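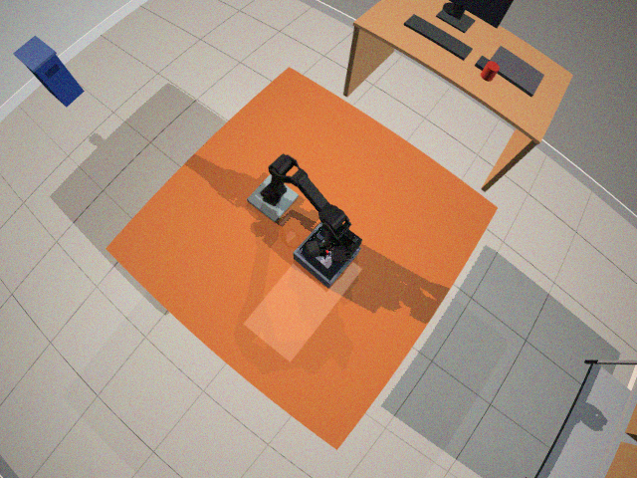
Does an MoU with a rights group mean anything if the other side ignores it?

Posted by natolham_tenant, 17th October

Hi all, first time posting so sorry if this is in the wrong section. I'm part of a small housing rights group in Natolham (62 members, most of us renters) and back in February we signed a memorandum of understanding with the city's human relations office. It was a big day for us! The paper says they'll share complaint numbers with us every quarter and meet with us before they change the intake process.

Well, we've had one meeting and zero numbers. I've sent three emails and the last one got a "thank you for your patience." Now I hear they've changed the intake form and we never got a call. Can we hold them to any of this? And if not, what was the point of signing? I've got the thing in front of me and it's four pages, with a line near the end saying it "does not create legal obligations." I kind of skipped past that in the excitement.

bandberg_bev

Oh, that line is going to hurt you. I was on the board of a disability rights group in Bandberg and ours had almost the same wording. I'm not a lawyer, but the one who helped us said a court most likely wouldn't touch it.

I wouldn't toss it in a drawer though. Look for a clause about reviewing or ending the agreement. Ours said either side could call a review with 14 days' written notice, and once we sent that letter (a real letter, on paper, to the director and not the general inbox) we had a meeting on the books pretty quick. Bring a one-page list of what was promised and what you got, with dates.

Also, separate from the MoU, file a public records request for the complaint numbers. You may well have a right to those whether they like you or not. Check your state's rules on deadlines and fees. We paid 60 dollars for copies, which I grumbled about, but we got 80 pages and most of them were useful.

feltar99

they never mean anything, its a photo op. we had one in Feltar with the police oversight people and it ran out before anyone read it. go to the paper

swati_st_renter

I'd hold off on the newspaper until you've had the review meeting, but I would go to the next council session and use public comment. Just read the clause about intake out loud and ask when the meeting is going to happen. Keep it short and stay polite, even if you're steaming (I was). Our council member's aide came over to me in the hallway afterward and asked for a copy.

And check the end date on yours! If it's only good for a year, you've got until February to ask for better wording in the next one. We asked for a named contact person and a fixed date for each report, and they agreed to both.

natolham_tenant

Thank you! There is a review clause, page three, and it says 30 days. Writing the letter tonight and I'll look up the records request form too.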